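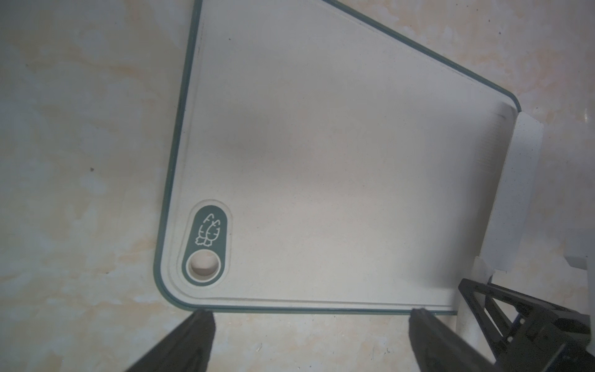 We use cookies to keep you logged in. By continuing to browse you accept this.

Club and class projects > Two-arm table task, board keeps getting missed

cmontes
Posting for the Echeverría robotics club. We are entering the tabletop category at Hasudari and the task is kitchen setup. Both arms start clear of the board. One arm has to hold the cutting board by its edge, the other brings the knife over and sets it down on the board, blade facing away from the operator.

The knife part is okay. The board part is not. The holding arm comes down short and closes in front of the edge, or it comes down on top of the board and pushes. We ran 100 trials with the latest policy and it got a proper hold on the edge in 38. It was trained on 811 demos, all teleoperated by club members, three operators in total.

The board is off-white with a thin green border, and the counter surface is a pale marble pattern. My guess is that the wrist camera loses the board once the gripper is close. Has anyone dealt with this?

Cayetano Montes

navickas_k
Pale on pale is a bad combination. We had the same trouble last April with a white plate. From the overhead camera it was fine and from the wrist it was gone.

Can you change the surface? A dark cloth under the board would fix most of it in an afternoon.

cmontes
Rules say the surface stays as supplied. We can choose the board, within a size limit.

navickas_k
Then get a darker board. Same size, solid green or blue. I would not spend another week on data when a cheap board solves it.

egle.ots
I don't agree with that. The border is enough contrast if you can see it. The question is whether you can see it at the moment that matters. When the tips are right at the edge, the fingers and the housing are covering a good part of the lower picture. A dark green line next to a black finger is not much to work with, and a solid green board next to a black finger isn't a lot better.

I'd look at the approach angle first. If the demos come in from different directions the policy averages them, and you land short.

cmontes
They do come in from different directions. Nobody set a rule for the operators. One of them likes to come in over the corner by the carrot badge, one goes for the middle of the long side, and I do whatever is closest.

egle.ots
So that's three habits in one dataset. I would start there.

aivarl
Also check the timing on your cameras. We run Zaltum for logging and it was writing the wrist stream a few frames behind the joint data. It looked fine in playback. The arm was always a bit late and it looked exactly like a vision problem. It took us 13 sessions to find it.

Aivar Laur

cmontes
We log with Zaltum too. How did you check?

aivarl
Tap the table with the gripper and record it. Then step through and compare the contact in the video with the spike in motor current. They should line up. If they don't, you have your offset and you can shift the stream when you export.

mavotins
I look after a setup close to yours, two arms on a front rail with a wrist camera on each. A general view of that kind of layout for anyone following along:

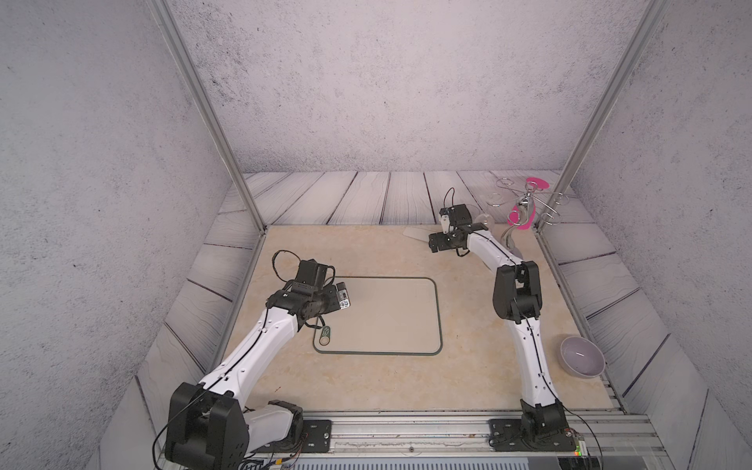 How often should the wrist cameras be recalibrated?

Once at the start of every session, and again any time a finger is changed or the wrist takes a knock.

The other thing I would do is give each operator a fixed start pose. Ours drifted a lot between people until we saved one pose and made everyone go back to it before each demo.

Mārtiņš Avotiņš

navickas_k
Fixed start pose, yes. I'm less sure about forcing one approach angle. If the board is turned at the competition you will want variety in the data.

egle.ots
Variety in where the board is, sure. Variety in what the operator does for the same board position is noise. You can turn the board as much as you like and still always come in square to the nearest long side.

navickas_k
The first time the nearest long side is out of reach you'll be stuck. Our team, Rover, lost a round that way. The rule said long side, the arm couldn't get there without hitting the other arm, and it just sat.

egle.ots
Then the rule is nearest long side that you can reach. I don't think that breaks anything.

navickas_k
Fine, but write it down for the operators or you are back to three habits.

cmontes
Update. I did the tap test. The left wrist stream is late by two frames. The right one is okay. So aivarl was partly right, and I'm a little embarrassed because the left arm is the one that holds the board.

I shifted the stream and retrained on the same 811 demos with no other changes. It went from 38 to 57 out of 100. Better, not enough.

Next step is new demos with egle.ots's rule and a saved start pose. This is the knife starting position we are using for the new set, with the board off to the left: 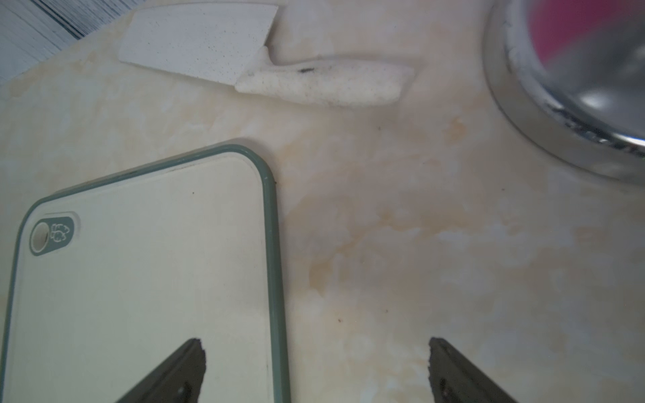

Wrist view, fingers open, board at left and speckled white knife at the top.

aivarl
Good jump for a two frame fix. Your left fingertip looks rough along the top edge. Is that one due for a change?

cmontes
Probably. I have a spare pair. Would you swap before or after the new demos?

aivarl
Before. If you swap after, the tip in your data isn't the tip you compete with.

mavotins
Agree with before. And recalibrate when you do it.

navickas_k
I still think you should try one session with a darker board. It costs you one evening. If it does nothing you can tell me so.

cmontes
I'll do that if there is time. The school shop has a blue one that might be inside the size limit, I need to measure it. Order for now is fingers, calibration, start pose, then demos. I'm keeping the old set separate and will train with and without it.

egle.ots
Train without it first. Also please post the failures and not only the score. Landing short and landing on top are two different problems and I'd like to know which one went away with the timing fix.

cmontes
Went back through the video. Mostly the short ones went away. The ones where it comes down on top and pushes are nearly the same as before.

egle.ots
That fits. Late frames make you close in the wrong place. The pushing is more likely height. Check how low your operators get before they move in toward the edge. I bet one of them slides in low and the other two drop down from above.

cmontes
I'm one of the droppers. Will look at the other two tonight.

Last updated: 10/5/23

Related threads
Zaltum export drops the last second of an episode
Saved start poses for shared teleop rigs
Hasudari tabletop category: board size limit
Cable routing on a wrist camera, what works
Teaching a first class on two-arm tasks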